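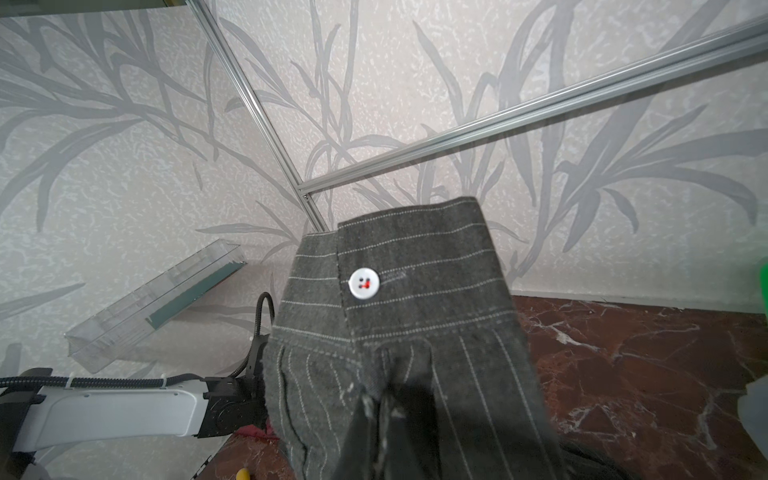 Vernix: Frequently Asked Questions

Since we put the build notes up in September we've been getting a lot of kind letters, and many of them ask the same things, so Snædís suggested we gather the answers in one place. If yours isn't here, write to us anyway. We like the mail, even if we're slow with it.

What is Vernix?

Vernix is our home-built laundry folding robot, or at least that's what we hope it will be when it grows up. It has two arms, a frame of aluminum rail, small cameras at the wrists, and a computer that makes more noise than everything else put together. We're two people, Snædís Thoroddsen and Þröstur Laxdal, and we build it in our spare time, partly at home and partly at Ilach, the shared workshop where we do all the cutting and drilling that would get us in trouble with the neighbors.

Did you design the arms yourselves?

No, and we're glad we didn't try! The arms came as kits. We put our own work into the frame, the wiring, the finger shapes and the software, and that has been plenty for two people with day jobs. Þröstur did spend one long winter drawing an arm of his own, and the drawings are lovely, and they're in a drawer.

Why does it work on the floor and not on a table?

We had a table at first. It wobbled. Every time an arm stopped quickly the whole table answered, and the cameras shook, and we'd spend the evening chasing a problem in the software that was really a problem in the furniture. The floor in this room is polished marble and it doesn't move for anybody. Cloth also slides on it very nicely, so a shirt can be dragged into place without bunching up the way it did on our old felt mat. The drawback is our knees. If you copy us, get a good thick cushion before you get anything else on the parts list.

A shiny floor does give reflections, and a dark garment on dark stone is harder for the camera than a white towel on a gray mat. We turn off the ceiling light and use two lamps set off to the sides, and that helps a good deal.

How much has it cost?

We've spent 3000 euros so far, counting the arms, the cameras and the rail but leaving out tools we already had. The rail and brackets came from Giannakopoulos, a small metal shop near Ilach where they'll cut lengths while you wait and are very patient with people who measured wrong. You could spend less if you began with one arm. We'd encourage that, in fact, and wish we'd done so ourselves.

What clothes can it fold?

Towels, dish cloths and T-shirts go fairly well. Button-up shirts go well if one of us lays them out first with the collar flat and a button fastened. Trousers are what we're working on now, and they've taken over our lives a bit. We use a charcoal pinstriped pair, and the stripes have been a real help: when the fold is crooked you can see it right away in the lines, long before you'd notice on plain cloth. We'd recommend stripes to anyone starting out.

The waistband is the hard part. It's stiffer than the rest and has its own ideas about which way to turn, and the fastening tab likes to crumple up under itself just as the fingers come in.

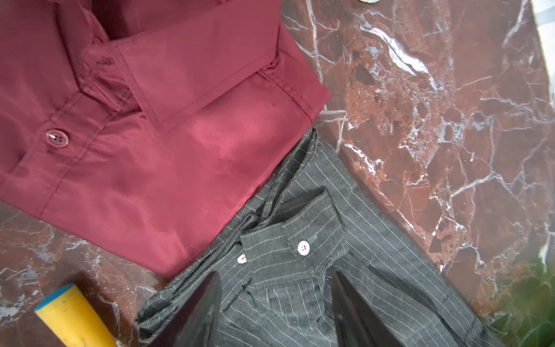 The approach we've settled on is to come in with one finger on each side of the waistband and close slowly, stopping when the motor begins to push back. Closing all the way every time was our first method and it left marks in the cloth. Now the fingers stop at whatever thickness they meet, and a thick stack of folds gets treated as gently as a single layer. Snædís worked this out with a pile of old napkins over one very patient weekend, and she'd like it known that the napkins survived.

How does it know what to do?

We guide the arms through a fold by hand, the computer records the movements together with the camera pictures, and then a program learns from the recordings. The program that keeps all of this in order is called Grarnura, and we wrote it ourselves, so please be gentle with it. We have 1388 recorded folds at the moment. Of those, 244 are trousers, and we'd like to reach 300 before we train again. An evening's recording goes quickly when you're two, one guiding and one shaking the clothes out again, and very slowly when you're alone.

Do keep your failed folds, by the way. We used to delete them and were sorry later. They're useful for finding out where things go wrong, and it's a nice feeling to look back at the early ones.

Do loose buttons and lint cause trouble?

Lint, yes. It collects on the finger pads and makes them slippery, so we wipe them with a damp cloth before we begin and again whenever the grip feels off. Buttons are mostly a friend to us, as a pale button on dark cloth is a good landmark for the camera. Check that they're sewn on firmly, though, and go around the back of the frame afterward if one goes missing. (Ours had rolled behind the baseboard heater in the hall. We still don't know how.)

My camera cable keeps catching. What do you do?

Ah, this one. Run the cable through flexible corrugated tube, tie it along the arm, and leave a generous loop at the joint. More generous than looks right! Then move the arm by hand to each end of its travel with the power off and watch the loop the whole way. We lost two connectors before we learned to do that.

Is it safe to have at home?

We keep the speed low, there's a stop switch within reach of whoever is kneeling nearest, and the power comes off at the wall when we finish. Long hair tied back, sleeves rolled up. We don't run it with visiting children in the room, much as they beg.

Can I buy one?

I'm afraid not. There is only the one, and we're fond of it. You're welcome to the drawings for the frame and the finger pads, and to Grarnura if you don't mind that half the comments are in Icelandic. Write and tell us which arms you have, and Þröstur will send you the right set of files, usually late in the evening once the dishes are done.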